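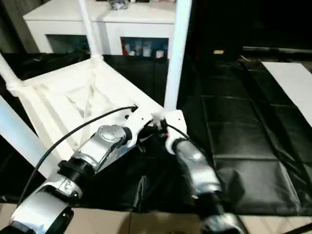

# Two Arms, One Hamper: Our Spring Project Report

Saturday, June 25, 2022

Our team picked laundry because all of us hate doing it, and because cloth is a really fun problem for a robot! A wooden block stays the same shape when you pick it up. A pop-up hamper folds, leans, springs back and changes shape every time you touch it. We wanted to know how far a student team could get with two arms working together on something that floppy.

We named the setup Koko. Calum Cruickshank wrote most of the code that keeps the arms from bumping into each other, and the rest of us split up the teaching sessions, the labeling and the testing.

## What we set out to do

The task had two steps:

1. Take hold of the fabric hamper near its lower edge with both grippers.
2. Shift it to a marked spot on the table and let go with the hamper still standing.

It sounds easy until you try it. The grippers have to come in very close together to share one edge, and our first motion plans kept a big safety gap that made this impossible. Calum shrank the gap a little at a time – with one of us holding the stop button – until the wrists could work nearly side by side.

## How we taught it

We guided the arms through the task by hand and saved each run. By the end we had 1078 recordings, and we threw out the ones where somebody sneezed, slipped or forgot to press save (there were plenty). The first 500 were all done with the hamper in the same starting position, and that was our biggest mistake. The arms got great at that one position and were lost anywhere else! After that we turned the hamper, tipped it or changed what was lying under it before every run.

Dark cloth under the grippers was the hardest case. The folds confused our edge finder, and it kept picking a wrinkle in place of the hamper. Adding more runs with messy cloth helped a lot more than changing the settings did.

## Results

We ran 100 test trials during the last week. The arms finished both steps in 17 of them with the old recordings only. With the mixed recordings they finished well over half, and the whole room cheered the first time we got several good ones in a row.

Most of the failures came in step two. One gripper would let go a moment before the other and the hamper would swing around. We think a shared release signal would fix it, but we ran out of time.

## Next steps

- Add the shared release signal
- Try a hamper with clothes in it
- Test in brighter and dimmer rooms
- Clean up the code so next year's team can use it

We'll be showing Koko at the Trestthorpe open day in January, and we hope to have the release fixed by then.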